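My favourite table of the year has no proper cooking on it at all. Give me a patterned cloth, an oval dish and whatever small fruit the market has, and I'm happy for an entire afternoon – and so, I've found, are most of my guests.
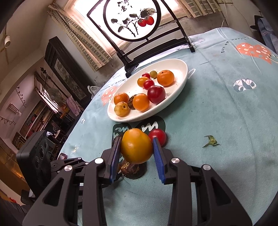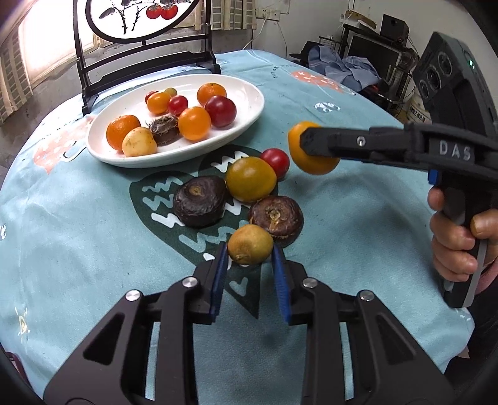

I caught the habit from Mireille Joly, who has sold fruit at Vanotent for years and refuses to let anyone leave with a bag of only one thing. Mix your sizes, she told me one July, and never mind if it looks a bit mad! So now I buy mandarins for the bulk of it, small tomatoes (they are fruit, and they belong), a plum or two, and loquats whenever I can get them. Speckled loquats are fine, by the way. Mine are often the ugliest in the bowl and the first I reach for.

Water chestnuts were Devendra Kanaujia's idea. He peels them at the table with a short knife and passes them round while they're still crisp, and that sweet, milky crunch after a sharp mandarin is wonderful.

Ten pieces fill an oval dish nicely. Put the big ones at the ends, tuck the little ones between, and let any extras sit straight on the cloth where people can get at them. Keep a spare bowl handy for peel and stones.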